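Intro to Archives and Records
Notes for session 3, Feb 19, 2019

Okay, so last time we got as far as provenance and then ran out of time, which was my fault (I got carried away with the parish registers!). Picking up from there.

Original order. The idea is that you keep papers in the order their owner kept them, even if it looks like a mess to you. I once spent a whole September on the Mrema family letters, 258 of them, and my first instinct was to sort the lot by date. Mercy Wanyama, who was training me, made me stop and read two bundles straight through first. The letters were grouped by who owed money to whom — and if I'd shuffled them, that whole story would have been gone.

So before you move anything, write down where it was. Which box, which folder, which way up. Pencil only, please.

What if there's no order at all? It happens. The Sarkau shop records came to us as 700 loose receipts in grocery bags. Then you're allowed to make your own arrangement, but you say so in the finding aid, in plain words. 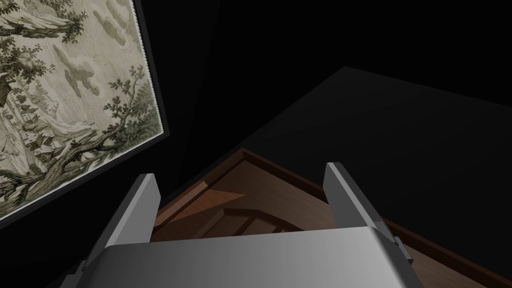
Levels next. Collection, series, folder, item. Most of you will want to describe every single item, and I love the enthusiasm, but you'll never finish. Stop at the folder unless there's a good reason to go further. The Lala diaries are a good reason, and a pile of gas bills isn't.

For next time: read chapter 2 and draft a half-page finding aid for the Zolis handout. Bring it on paper, I like to scribble on them.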